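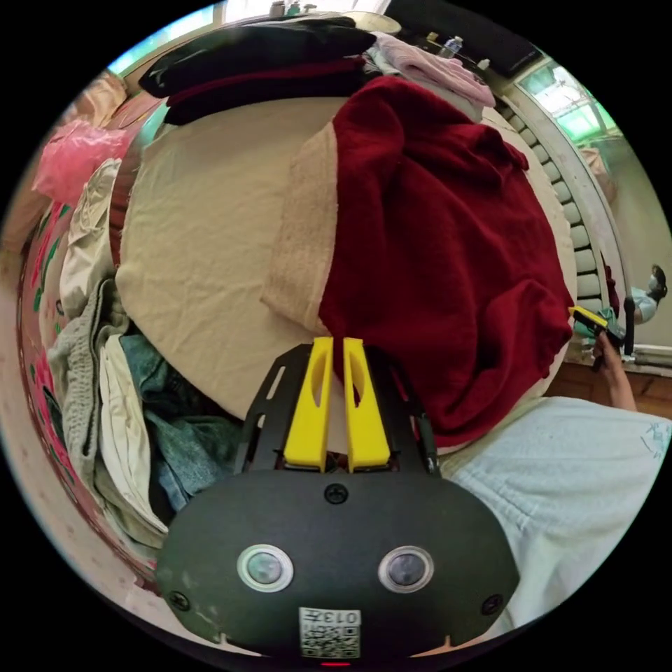 Imside wrote to us after the first release to ask why a blanket left in a heap should count as a finished state for a bed, and whether we would take those entries out. We kept them. A bed with folded clothes at one end and a rumpled blanket on the other half is a common stage of putting laundry away, and the notes are meant to cover stages as well as results. The label was wrong, though, and it has been changed from "done" to "part done" throughout.

Bedtop Folding Notes

Last updated 3 September 2020

What this is

A set of 1828 short written notes on folding and stacking household textiles on a bed. Each note covers one item or one small pile: what it is, how it was folded, where it was put and what was next to it. The notes were put together at Stenavbridge from bedrooms in ordinary use. Beds were not made up specially and shelves were not cleared first.

What is covered

Sheets (fitted and flat), blankets and throws, towels, T-shirts, jumpers, trousers, pillowcases. Socks and underwear are left out of this version. So are duvets, which need a floor or a second person and will get their own set.

Files

notes.csv has one row per note.
items.csv lists the item types and the words we use for them.
folds.txt describes the 7 folds in plain sentences.
changes.txt is the change log.

Columns in notes.csv

note_id: a whole number, never reused.
item: one of the 20 item types in items.csv.
colour: the everyday word for it. "Dark red" and "maroon" are both allowed and have not been merged.
fold: one of the folds in folds.txt, or "none" for anything rumpled, draped or bunched.
place: head, foot, left, right or middle of the bed, as seen by the person standing at it.
under: the note_id of the item directly on top, if there is one.
state: "not started", "part done" or "done".
remarks: free text, often blank.

Stacks

A stack is written from the bottom up. If a towel lies beside a stack and touches it, it is still a separate pile. If it overlaps the top garment by more than half, it joins the stack. We argued over this rule for some time and 70 notes were rewritten when it was settled.

Blankets

Fleece gave the most trouble. It slides off a smooth sheet, and a corner hanging over the side of the mattress is easily recorded as a fold. Use "none" unless there is a clear straight edge with the layers lined up. Blanket notes written before this rule carry the word "old" in remarks.

Known problems

"Left" and "right" are swapped in a few notes from bunk beds.
Light pink, peach and cream are used loosely, mainly for towels.
Things on shelves and window sills near the bed are mentioned in remarks but not listed as items.
Two item types, "throw" and "small blanket", overlap. Aidoo has asked for them to be joined, and this is planned for December.

Use

Free to use for study, teaching or your own household lists. Please keep changes.txt with any copy you pass on. The spelling in remarks has been left as it was written.

Related

The Grondero cupboard notes use the same item list, but their place column is numbered by shelf, so the two files can't be joined on place.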